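People keep asking me whether a machine can do the housework yet. I've been following this for a few years and I'll try to give a straight answer in a few posts. Short version: some of it, slowly, in certain rooms.

Floors first. Robot vacuums work. Mine does the hallway and kitchen every day and I empty it twice a week. It does not do the stairs, and it does not do any floor with clothes on it. So before the machine can clean, a person has to tidy. That tidying is the job I'd pay to get rid of.

Dishes: the dishwasher is a robot if you're generous about the word. Loading it is still on you. I've seen several lab videos of an arm loading plates. Check the corner of the video for the playback speed before you get excited.

Laundry is worse. Washing and drying were solved before I was born. Folding was not. Grasance had a folding machine on preorder at 878 dollars. You clipped each shirt on by hand, one at a time. By the time you've clipped it you could have folded it. They gave the deposits back and I haven't heard from them since.

Shop floors are further along, and the reason is boring. The parts are the same every time. I worked two years at a parts warehouse in Drosthorpe, and the arm on the packing line there moved 300 cartons an hour. Same carton, same height, same spot on the belt. Put a padded envelope on that belt and somebody had to walk over and press the reset button.

When they brought in mixed totes, things changed. The arm got 80 percent of the picks on a good shift. That sounds fine until you're the one standing next to it for the rest. They ended up with one person watching two arms, and that person was busy all day.

Soft things are the hard part. A carton has flat sides and it stays that shape. A stuffed toy squashes, a bag sags, a sweatshirt has no edges you can count on. A person picks up all three without thinking. For a machine those are three different problems, and a bedroom has all of them at once.

The other hard part is knowing what goes where. Is the bag on the floor trash or is it the stuff you just brought home? Does the toy go in the box or back on the bed? I get this wrong in my own house, so I don't blame the software.

Grippers themselves are pretty good now. Two padded fingers will hold most of what's in a kid's room. Givley sells a simple pair and people in the hobby groups do nice work with them. The hand was never the whole problem – deciding where to put the hand is most of it.

Cost, because someone always asks. Furnival quoted a friend's shop almost 80 thousand for one arm, a cage and the setup. For a shop running two shifts that can make sense. For picking up toys it can't, and a house has no room for the cage anyway.

What I'd buy today, May 2021: a robot vacuum, a decent dishwasher, and a big box to throw things in. What I'd wait on: anything that says it folds, and anything that says it tidies.
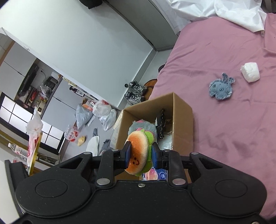 If I had to guess at an order, I'd say toys into a box comes well before folding. The box is a big target and it doesn't matter which way up anything lands. Shirts in a drawer, I'd give that a lot longer. I'm going to a trade show in June and I'll post whatever I see there, with the playback speeds.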